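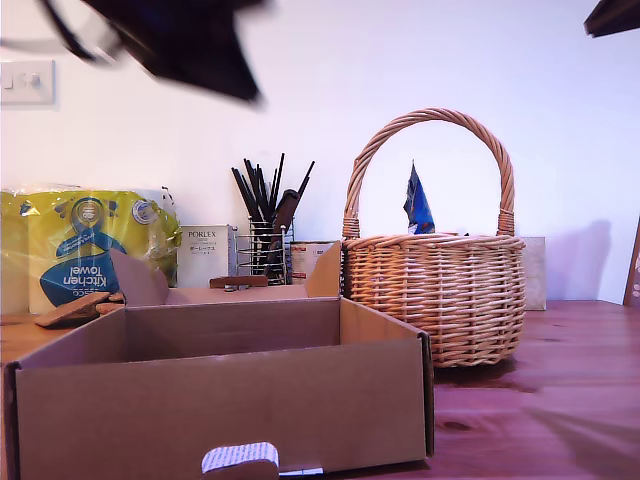 Trilby two-finger gripper: demonstration at Sumdale

The Trilby is supplied by Tetetti for picking mixed household goods in soft or rigid packaging. Demonstrations run on the first Monday of the month, starting at 10 am. 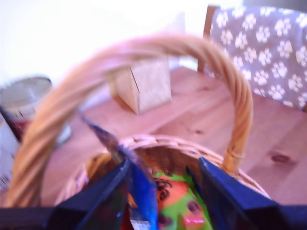 Both fingers are replaceable without recalibration. They taper towards the tip, so that a pick can be made inside a container. The wicker basket is a harder case than a tray, as the arched handle crosses the opening and the fingers have to reach the blue wrapper without fouling it.

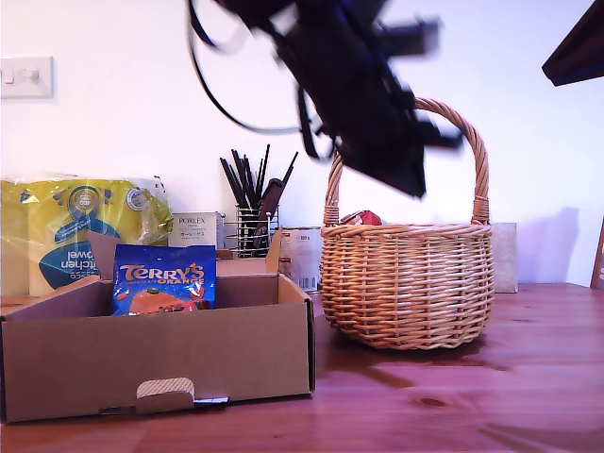 Specification

Part number: 2991
Reach on Cropper arm: 1,067 mm
Finger length: 100 mm
Controller width: 332 mm
Visit contact: Ginevra Monti

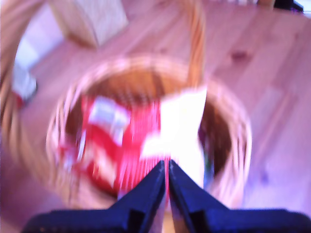 Can visitors bring their own goods to be tested?
Bring up to six items and send their weights to Ginevra Monti by the Friday before. Glass and open food are not accepted.

Visits last two hours. Parking is behind the main building.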